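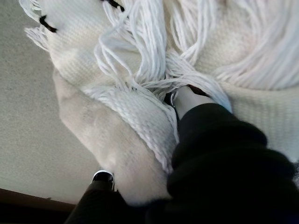

Accueil Maison Rencontres Textile Carnets
Rechercher sur le site
Temps de lecture : 4 min

« Le blanc, on ne le range pas, on le laisse vivre »

Elle nous reçoit un mardi, en fin de matinée, avec du thé trop infusé dont elle s'excuse trois fois. Styliste d'intérieur à Tancombe depuis des années, elle a signé l'hiver dernier la collection de linge d'assise de la maison Stallham, et elle parle des franges comme d'autres parlent de leur jardin, longuement, en revenant sur ses pas, avec une tendresse un peu inquiète pour ce qui pousse de travers.

« Les gens ont peur des franges, commence-t-elle. Ils les peignent ! On m'écrit pour me demander quel peigne acheter, et je réponds toujours la même chose : les doigts, le soir, en pensant à autre chose. Une frange d'écharpe, ça boucle, ça s'emmêle, ça part de son côté. Si vous la voulez droite, prenez un ourlet, c'est très joli aussi, un ourlet. »

Elle a grandi au-dessus d'un magasin de laines, à l'époque où l'on vendait encore la pelote à l'unité, et elle en a gardé l'habitude de toucher avant de regarder. Le tricot à côtes d'abord, puis quelque chose de plus lisse, presque un feutre, pour que la main se repose. C'est sa manière de composer un coin de lecture — deux blancs qui ne sont pas tout à fait les mêmes, et entre les deux la laine qui déborde.

« Chez Van Wyk, où j'ai fait mes débuts, on avait un nuancier de 79 blancs. J'en utilisais quatre, et encore, les jours de fête. Un blanc franc, un crème, un autre qui tire sur le gris, et puis celui que je n'arrivais jamais à nommer et que je commandais en montrant du doigt. »

Et le fauteuil, alors ? Elle rit, parce que c'est le sujet sur lequel on la taquine le plus. Toujours gris, toujours un tissu doux, un dossier arrondi, rien qui accroche.
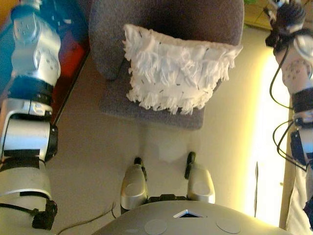 Coussin à franges blanches sur fauteuil gris.

« Je sais, je sais, on me dit que je suis monotone. Mais un coussin pareil, tout en boucles et en fils, il lui faut quelqu'un de calme derrière lui ! Sur un velours à motifs, il se dispute. Sur du gris, il s'installe. Et puis je le pose contre le dossier et je n'y touche plus, je ne donne pas ce petit coup du plat de la main qu'on voit dans les magazines, ça m'agace terriblement. »

L'entretien, elle l'aborde sans qu'on le lui demande. Lavage à la main, eau tiède, séchage à plat sur une serviette, et surtout pas de radiateur. Son premier coussin, un prototype pour la ligne Ploler, a fini raide comme une galette un soir de janvier, et elle le garde dans un placard, dit-elle, pour rester modeste. La ligne, elle, a tout de même trouvé 373 acheteurs la première saison, ce qui l'étonne encore.

Quant à l'écharpe, la grosse, celle qu'on porte dehors et qu'on jette en rentrant, elle défend son droit de rester sur le siège. « Ma mère pliait tout. Moi je plie les draps, les torchons, et je m'arrête là. Une belle maille qu'on a laissée tomber en tas, je trouve ça accueillant, on a envie de s'asseoir à côté. »

Elle nous ressert du thé, encore plus noir que le premier, et prépare maintenant une série de plaids pour l'automne. Avec des franges, évidemment, et plus longues.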